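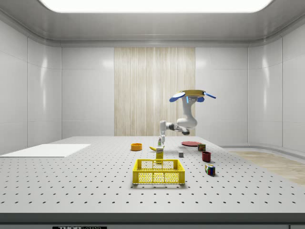 트로스텀, 프라르홀름 변전소용 변압기 6기 해상·육상 운송 완료

중량물 운송 전문업체 트로스텀(Trostum)은 전력설비 제작사 아케오(Akeo)가 발주한 초고압 변압기 6기의 운송 및 기초 안착 작업을 9월에 완료했다고 밝혔다. 운송 대상은 프라르홀름(Prarholm) 변전소 증설 공사에 설치되는 설비로, 본체 기당 중량은 300톤, 6기 합산 운송 중량은 부속품을 제외하고 1,800톤이다.

변압기는 제작 공장 안벽에서 바지선에 선적되어 랜드리(Landry) 부두까지 해상으로 이동했다. 하역에는 자주식 모듈 트레일러(SPMT)를 이용한 롤오프 방식이 적용됐다. 부두의 허용 지내력이 제한되어 하중 분산용 강판을 깔았으며, 하역 중 바지선의 흘수와 트림은 밸러스트 펌프로 조정했다. 하역 작업은 조위 조건에 맞춰 오전 6시에 개시했다.

부두에서 변전소까지의 육상 구간에는 교량 한 곳이 포함된다. 트로스텀 기술팀은 구조 검토 결과에 따라 축하중을 재배분하고, 교량 통과 시 차량을 중앙선에 맞춰 보행 속도 이하로 운행했다. 변전소 진입로의 곡선부 900m 구간은 사전에 노면을 보강했다.

현장 도착 후에는 유압 잭과 스키딩 시스템으로 변압기를 콘크리트 기초 위에 안착시켰다. 기존 모선과의 이격거리 때문에 크레인 인양은 검토 단계에서 제외됐다. 운송 전 구간에서 3축 충격기록계를 운용했으며, 기록값은 모두 제작사 허용치 이내로 확인됐다.

트로스텀 프로젝트 책임자 커스틴 매클라우드(Kirsten MacLeod)는 "여섯 기의 치수와 무게중심이 동일해 트레일러 구성을 변경하지 않고 전 회차에 적용했다"고 말했다. 아케오의 물류 담당 버넌 사와츠키(Vernon Sawatzky)는 "안착 오차는 계약 기준을 충족했으며 부싱 및 방열기 조립은 후속 공정으로 진행한다"고 밝혔다.

문의: 트로스텀 홍보팀 레몽드 맥도널드(Raymonde MacDonald), 내선 694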